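Part time kitchen and front of house help wanted, Stotarcombe

Cullska is a small lunch place on the harbour road, 13 tables, open all year. We need two people to start asap, one mostly kitchen prep, one mostly serving. Some swapping between the two, depends who's in.

What you'd be doing
Veg prep, soups, washing up, laying tables, taking orders, till. Bread order in by four every afternoon - please don't forget it, we've all done it once. Summer gets busy, up to 200 covers on a regatta day.

What we're after
Someone reliable. Cafe experience nice but not needed, we'll train you. Food hygeine certificate a plus, we pay for it if you haven't got one. Must be 18 or over for the evening shifts.

Hours and pay
Four shifts a week, mostly lunches, one evening. Paid fortnightly, tips split evenly between everyone on shift. Free meal every shift. Contract runs to end of March, likely to be extended.

Getting here
Bus 314 stops outside. No staff parking, sorry, but theres a bike rack round the back.
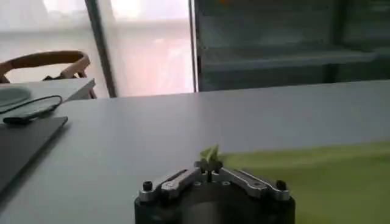 Metal linkage, with black screws left and right.

To apply
Short note about yourself plus which days you can't do. No CV needed. Drop it in at the counter or ring and ask for Biljana Nedeljković, extension 2056, after three is best. Closing date June 16, 2019. Trial shifts the week after, paid.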